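Home | Work | Machines | Letters

4 min read

Wilma McIver has spent 11 years fitting automatic equipment into kitchens and packing rooms, most of it for Van den Broek in Domdale. Asked whether a machine can clear a dinner table yet, she said, "Some of one."

The easy part, she said, is a known object in a known spot. "A plate that's always the same plate, fine. We had that working in a canteen in Flondham. Then they bought different plates."

Much of her week now goes to simulation, where a task can be run 200 times before anyone buys hardware. She trusts it up to a point. "Fruit is a good test. It's round, it rolls, every piece is a little different. In software I can make it behave. In a real kitchen somebody has left a spoon under it." 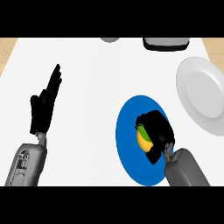

Yellow fruit in the right hand, over a blue plate, in a simulated tabletop task.

She doesn't expect two-handed machines in homes soon. Shop floors will come first, she thinks, with one chore at a time, and sorting returns is the one clients ask for most. Her colleague Gerrit Hendriks is more hopeful and gives dishes five years.

"Gerrit doesn't do the service calls," McIver said. "I was out on one Thursday. It was a tea towel."

At home she has a dishwasher, and she loads it herself.

Recent
Roswood bakery goes back to hand packing
Floarea Surdu on repairing old mixers
What a service contract covers
Letters: June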